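The Jar on the Counter

My neighbor gave me a jar of sourdough starter in August, and I accepted it the way you accept a kitten, thinking only of the kitten. It came with a sheet of instructions, a backup jar in case I killed the first one, and a name. The name was Camacho. I have been feeding Camacho ever since, and I would like to say something against the whole arrangement.

I have no quarrel with homemade bread. I like it, I eat it, I have burned the roof of my mouth on it at eleven at night. My quarrel is with the idea that bread made with a packet of yeast is somehow cheating. Packet yeast is alive too. It just has the manners to sit quietly in the fridge door until somebody wants it.
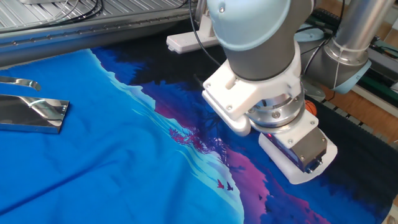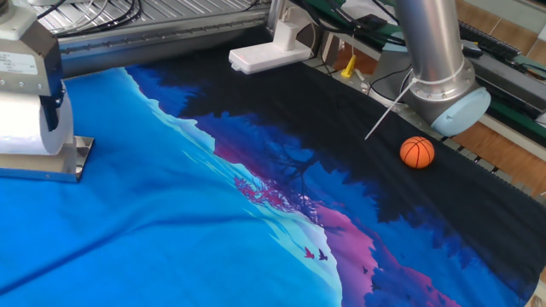

Iraís Olvera
Contributing writer, Home & Pantry

People who keep starters will tell you it saves money. I kept track for a while. Two loaves a week sounds thrifty until you add the flour that goes into the jar and then straight into the trash, which the instructions call "discard," a word that does a lot to make throwing away food sound like a craft. You can make crackers from it, of course. You can make pancakes. By the second month I was making things I didn't want out of something I didn't need, so as not to waste it.

Then there's the advice. I joined an online baking group with 3,694 members and asked why my loaf was flat. I got 19 answers, and nearly all of them were about my water. One man wanted to know my elevation. Taras Lysenko, the neighbor who started all this, looked at the same loaf and said the kitchen was cold and I should wait longer. I waited longer. It was a better loaf, and I resented it a little.

My grandmother baked with yeast from the store in Girnside, whatever brand was cheapest, and kept no notes. She would proof it in a coffee cup with a pinch of sugar while she peeled potatoes. If you had told her to weigh her water she would have handed you the peeler.

So my advice, to anyone standing in a doorway being offered a jar, is to ask yourself how you feel about pets. If you travel, or forget things, or have one shelf in the fridge that is already spoken for, buy the packets. Knead the dough on the table you have. Put in a spoonful of honey if you like it sweet.

Camacho is still on my counter. I fed him at six this morning, in my robe, and there will be pancakes again tonight.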